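How to Close Your Freelance Month in One Evening
by Domenica Kofler
Filed under: Working for yourself

I am a freelance translator in Brarau and for the first years I did my bookkeeping only once a year, in December. It was a terrible week every time. Now I close each month on the last Thursday, after dinner, and it takes me about 2 hours. The method is simple and you can do it in a spreadsheet or in a program such as Zilteo.

Before you start, get your bank statement, the list of jobs you delivered, and all receipts of the month. Switch off the mail program.

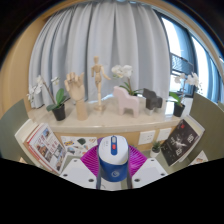

Step 1: Write the invoices that are missing
Go through the job list from top to bottom. Every delivered job must have an invoice number next to it. I began my numbering with 1000, and I never use a number twice, even if the invoice was canceled. If a customer gives you many small jobs, ask if you may put them together. Flanagan accepts this, Truvex wants one invoice for each order.

Step 2: Compare with the bank
Take the statement and mark each payment on your list with its date. When the amount is different from the invoice, look first for a bank fee. Do not correct the invoice, write the fee as a separate cost.

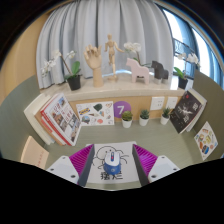 White orchids on the ledge near the window.

Step 3: Enter the costs
Put the receipts in order by date and enter them one after another. Paper receipts fade, so I scan them the same evening.

Step 4: Send the reminders
An invoice which is open for more than six weeks gets a reminder.
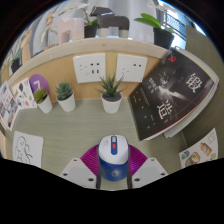

Reminders should be short and polite. Write the invoice number, the amount and the new date for payment, nothing more. My colleague Rosalie Gruber calls first when the sum is higher than 2000, and I have copied this from her. You do not need a separate office for any of it, a desk nook like the one in the photo gives enough space to go through one month of papers.

Step 5: Put money aside for tax
Move the tax part to a second account before you go to bed. Then save the file under a new name with the month in it.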